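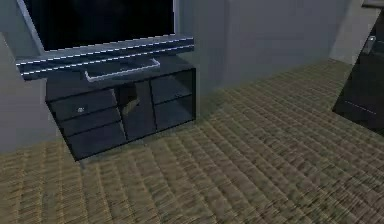
Écran mural au-dessus d'un meuble bas, image de synthèse.

L'association Plutska organise chaque année en février une course à pied de 30 kilomètres, dont une partie des inscriptions finance des bourses pour de jeunes sportifs. Sa présidente nous a reçus après la dernière réunion d'attribution.

« Nous avons accordé 6 bourses cette saison, deux de plus que l'an dernier », explique-t-elle. Elles couvrent la licence, l'équipement et parfois les déplacements. Le montant total s'élève à 2359 euros.

Les dossiers sont déposés par les familles ou par les clubs. « On demande un justificatif de revenus et une lettre du jeune. La lettre peut faire trois lignes, cela ne change rien à la décision. »

Le club d'athlétisme Andotow a présenté la moitié des candidats. La présidente aimerait en recevoir davantage des clubs de natation - ils n'en ont envoyé aucun. « Je les ai relancés au printemps. Il faudra recommencer. »

Le magasin Ruppert fournit les dossards et consent une remise sur les chaussures. Les prochaines demandes sont à remettre avant le 30 octobre 2021.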